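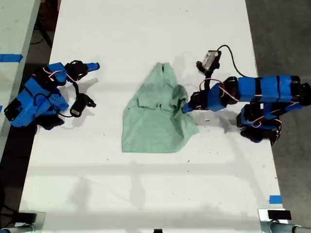
Folding was supposed to be solved by now, a retired laundry manager remarked from the second row, and the engineer running the bench let the point stand. Industrial laundries have folded flat linen by machine for decades. Sheets, towels and pillowcases go in at one end and come out stacked at the other. Garments are a different class of problem, and garments were the subject of the open day at Bodero, a small automation firm that occupies the rear half of a former cable warehouse in Lirkent.

The firm opened its development floor to 40 visitors, most of them from rental laundries, uniform suppliers and two technical colleges. The program consisted of a short talk, a bench demonstration and an hour of questions. The talk dealt almost entirely with what goes wrong.

The product under development is called Flotska. It is a two-arm folding cell meant for mixed garments, with an arm mounted on each side of a plain white table and a small camera carried at each wrist. The arms are light and inexpensive by industrial standards. Bodero's reasoning is that cloth weighs very little and does not need to be placed to a tenth of a millimeter, so stiffness and repeatability can be traded for price. The money goes into the software and, according to the talk, into the fingertips, which have been redesigned more often than any other part.

The fingertip is where most of the physics is. A gripper closing on a flat piece of fabric has to take hold of one layer or several, and the choice is made by fractions of a millimeter of height and by how hard the tip presses before it closes. Press lightly and the tip slides over the weave. Press hard and it takes the layer underneath as well, which drags a finished fold out of place. Bodero's method is to push the tip down and inward so that a small ridge forms, then close on the ridge. The method works well on jersey and poorly on starched cotton, which does not ridge.

The garment on the bench was sage green. Visitors who expected two arms moving in concert may have been surprised at how much of the work one arm does alone. The right gripper was brought in against a bunched section on the right side of the cloth while the left arm stayed folded back with nothing in its grip. The engineer explained that the planner assigns the second arm only when a move needs two contact points, such as lifting a hem by both corners. For local corrections a second gripper mostly adds a shadow to the camera view and a chance of collision.

Shadow came up repeatedly. The cell has no structured light and no depth scanner. It relies on ordinary color images, and in those images a folded edge is often visible only as a thin dark line. A soft shadow thrown by the arm can look much the same to the software. Bodero has tried darker tables, which hid the shadows and also hid dark garments, and went back to white. Stray lint and specks are left on the surface during development so that the software does not come to depend on a spotless one.

The training method is demonstration. An operator guides the arms through a fold, the joint positions and camera images are recorded together, and the control model is fitted to the recordings. The current model was built from 1,788 recorded folds. A further set of 943 was recorded and then withheld from training, to be used only for testing. The engineers consider the withheld set the more valuable of the two. It was collected by different operators, in December, when low sun through the west windows changed the lighting through the afternoon.

The headline test figure was 1,416 acceptable folds in a run of 2,000 attempts, or 70.8 percent. Acceptable means that the finished piece fits a rectangular template with a set margin and no sleeve or hem projecting. The remaining attempts were sorted by cause on a slide that stayed up for much of the question period. Double-layer grasps were the largest group. Next came cases in which the model stopped early, judging the fold complete with a corner still out. Dropped cloth was a minor item.

Several of the laundry people asked about speed. The answer was that Flotska is slow. A practiced hand folder finishes a shirt in a few seconds, and the cell takes more than a minute for a simple garment, longer if it has to correct itself. Bodero does not propose it for main production lines. The intended use is the night shift at small plants, where a bin of clean garments can be left and worked through by morning. One visitor pointed out that a bin left overnight sets its own creases. The engineer agreed, and said that feeding from the bin is a separate project and is not ready.

Feeding is in fact the subject of a joint effort with Munshi, a conveyor builder on the other side of the river. Its contribution is a short inclined belt that separates single garments from a pile and drops each one on the table in no particular orientation. A prototype stood near the loading door with its side panels off. It was not run during the visit. The Munshi staff present said that the belt separates knitwear reliably and still sends down tangled pairs when long sleeves are involved.

Maintenance received less attention than it probably deserved. The cables at the wrists flex with every move and are treated as consumables. Camera brackets shift when they are knocked, and a shift of two degrees is enough to spoil the grasp estimate. The cell therefore runs a calibration check at the start of each session, touching each gripper to known points on the table. The check takes four minutes. A technician from one of the uniform suppliers asked whether it could be done without an operator present. At the moment it cannot.

Bodero gave no price and no delivery date. Two trial sites are being considered, both within an hour's drive of Lirkent, and the firm wants a further round of recordings from each before any cell is left to run unattended. Those recordings will include garments with zippers, which the present model has never been shown.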